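Draltov 1557 Cellular Home Phone Base

Item 1557 – In stock, ships from the Nernholm warehouse

The Draltov 1557 connects an ordinary corded or cordless phone to a cellular network. Plug your phone into the back of the base, insert an activated SIM card, and make and receive calls the way you did on a landline. No phone jack or home internet is needed.

The base is sold unlocked and without a contract. You can use a SIM from any carrier that supports voice over LTE on home phone devices. Ask your carrier before you order. Some carriers keep a list of approved devices and will not activate one that isn't on it, even if it is unlocked.

Keeping your number
Most landline numbers can be moved to a wireless plan. Do not cancel your old service first. Start the transfer with the new carrier and leave the landline connected until calls are coming in on the base. You will need the account number from a recent bill and, with some phone companies, a transfer PIN.

Premium text and third-party charges
The 1557 does not send text messages, and incoming texts are not shown on the connected phone. A wireless number can still be signed up for paid text services, so we suggest asking the carrier to turn on its free purchase block when you activate the line. The base itself has no setting for this.

Blocked callers
The block list holds 80 numbers. To add the last caller, hang up, lift the handset again and press the Block button on the base. Calls with no caller ID can be blocked as a group from the settings page.

Power and battery
The backup battery gives up to 2 hours of talk time during an outage. A cordless phone has its own power supply and will stop working when the power goes out, so keep a corded handset nearby. Replacement batteries are sold separately by Unard.

In the box
Base unit
Backup battery
Power adapter
Phone cord
Quick start sheet

Specifications
Network: 4G LTE, voice over LTE required
SIM size: nano
Phone ports: 2, same number on both
Call log: 500 entries
Antenna: internal
Fax, alarm panel and medical alert support: no

Emergency calls
Calls to 911 go over the cellular network. The location sent with the call may be less exact than with a landline – give the operator your full address. If you move the base, update the address on file with your carrier.

Returns
Unused bases can be returned in the original box. Remove your SIM first. Unard does not handle carrier refunds or activation fees.

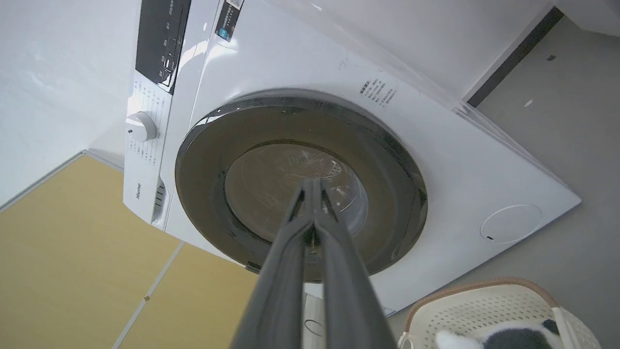
Product page by Carla Majali, Unard Home Phone Desk

Updated in February. The Orozco wall bracket fits this base and the older Draltov model. It is listed under Accessories, with screws included.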